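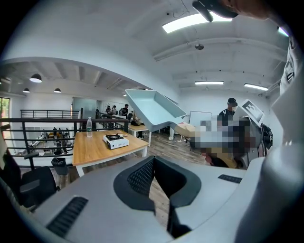
Figure 6.1 A plastic tray, pale blue-gray in color, held at an angle.

Chapter 6
Plastics in the Household

Chapter Outline
6.1 What a Plastic Is
6.2 Thermoplastics and Thermosets
6.3 Shaping Methods
6.4 Color, Fillers, and Other Additives
6.5 Wear, Repair, and Disposal

Introduction

A person who sets a table, packs a lunch, or sorts a drawer handles plastic many times before noon. Trays, lids, handles, hooks, and bins are made from it in such numbers that the material is seldom noticed until a part cracks or changes color. Chapters 4 and 5 dealt with metals and glass, which people have worked for thousands of years. Plastics are far more recent, and most of the kinds now found in a kitchen came into general use only in the twentieth century.

The word "plastic" once described anything that could be molded, including wet clay. In this book it refers to a solid made chiefly of polymers, which are very long molecules built from small repeating units. The length of these molecules, and the way they lie against one another, determines much of how the finished object behaves. A stiff food container and a soft squeeze bottle may both be made of polyethylene; the difference lies largely in how closely the chains are packed.

Section 6.2 divides plastics into two families. Thermoplastics soften when heated and harden again on cooling, and the cycle can be repeated. Thermosets harden once, through a chemical change, and will char before they melt. The distinction affects how an article is manufactured and whether it can be recycled by ordinary means. It also explains why some pan handles withstand a hot stove while many storage tubs lose their shape.

The case study that runs through the chapter follows a household goods maker, Fastoreo, in the town of Radumdale. In planning a new line of serving trays, its materials engineer, Abdelilah Erraji, compared 13 grades of plastic for stiffness, cost, and resistance to staining. All but three were set aside during the first round of tests. The reasons for each decision are given in the sections where the relevant property is introduced, and students will be asked to judge whether they agree.

Before You Read

Choose three plastic articles at home and look on the underside of each for a molded number inside a triangle of arrows. Record the number, the use of the article, and any signs of wear. Keep the list, as it will be needed for the activity in Section 6.5.

Key Terms
additive
injection molding
monomer
polymer
thermoplastic
thermoset

6.1 What a Plastic Is

Polymers are not limited to the factory. Cotton, wool, and natural rubber are all composed of them.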